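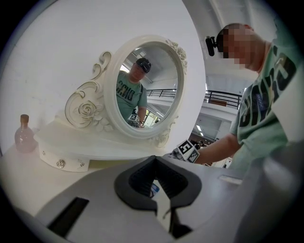
Folgate Bedroom Furniture Notes

README, revision of 19/05/2019
Maintained by Dörte Böttcher

Contents

This package holds written condition and care notes for painted bedroom furniture: vanities, dressers, standing mirrors and the small items kept on them. The notes were made in furnished rooms and follow one fixed template. There are 385 item records, grouped by room. Each record covers one piece of furniture or one loose object.

The notes are meant for people who catalog, clean or move ornamental painted furniture. They are not price estimates, and they should not be used to date a piece or to name its maker.

Files

items.csv: one row per item
rooms.csv: one row per room, with wall color and main light source
terms.txt: list of permitted words for parts, finishes and damage
care.txt: cleaning notes by surface type
changes.txt: edits since the first release

All files are UTF-8. The separator is a semicolon. Line endings are Unix style.

Fields in items.csv

item_id: integer, unique, never reused after a deletion
room_id: matches rooms.csv
type: vanity, dresser, mirror, ornament, bottle, box, lamp, seat, other
main_color: one word from terms.txt
trim_color: one word, or empty
relief: none, flower, leaf, scroll, mixed
hardware: knob, pull, plate, hinge, none, separated by commas if more than one
stands_on: item_id of the piece underneath, or empty
finish_note: free text, 107 characters at most
condition: integer from 1 to 5, where 5 means no visible wear

Conventions

A mirror that stands on a vanity gets its own row, even where the two look like a matching set. The link between them is made only with stands_on. Side ornaments follow the same rule. A white scrollwork piece with gold-lined swirls and a carved rose is entered as type ornament, main_color white, trim_color gold, relief mixed.

Left and right are given as seen by a person facing the front of the piece. Older records written from the piece's own point of view were converted in March. Three of them could not be checked and have the word "side?" in finish_note.

Use "gold" and "silver" as color words only. They say nothing about the metal. An ornate round silver knob on a white drawer is entered as hardware knob, and the color goes into finish_note. The same applies to thin gold trim along a mirror edge, which may be paint, leaf or a glued strip.

Glass is recorded by tint and by whether light passes through it. A small translucent bottle with a brown stopper goes in as type bottle, with the tint in finish_note. Stopper material is left out unless the recorder has handled it. Contents are never recorded.

Anything seen only as a reflection is not an item in that room. If a mirror shows part of a railing or a window, that belongs in rooms.csv, and only after it has been checked directly.

Care notes

Painted relief. Dust with a soft dry brush, working from the center of the flower outward. Do not use a cloth on raised petals. Threads catch on the edges and can lift loose paint.

Gold trim. Dry brush only. Ammonia cleaners dull some gold paints, so spray the cloth and never the mirror.

Mirror glass. Wipe the middle first and stop a finger's width before the trim. Finish the edge with a dry cotton swab.

Knobs and plates. Check that the screw is tight before cleaning. Slide a piece of card behind the knob if polish is used.

Vanity tops. Lift bottles and jars, do not slide them. Oil rings on white paint should be blotted with a barely damp cloth. Rubbing spreads them.

Known problems

The Casbridge rooms have no entries for drawer interiors.

Condition scores from the Yalçınkaya house were given by a second recorder and run lower than the rest. They have not been adjusted.

The word "cream" was dropped from terms.txt and merged into "white". The original word is kept in finish_note where there was space for it.

relief = mixed is used too freely for pieces with roses. A separate value is planned.

Loading

The file opens in any spreadsheet program. The Ovano import tool cuts off after 2,000 rows, well above the present size. Set item_id and stands_on to integer before joining, or empty cells will be read as text.

Corrections

Send the item_id, the field name and the proposed value. Changes to condition need a short reason. Accepted edits are listed in changes.txt under the recorder's initials.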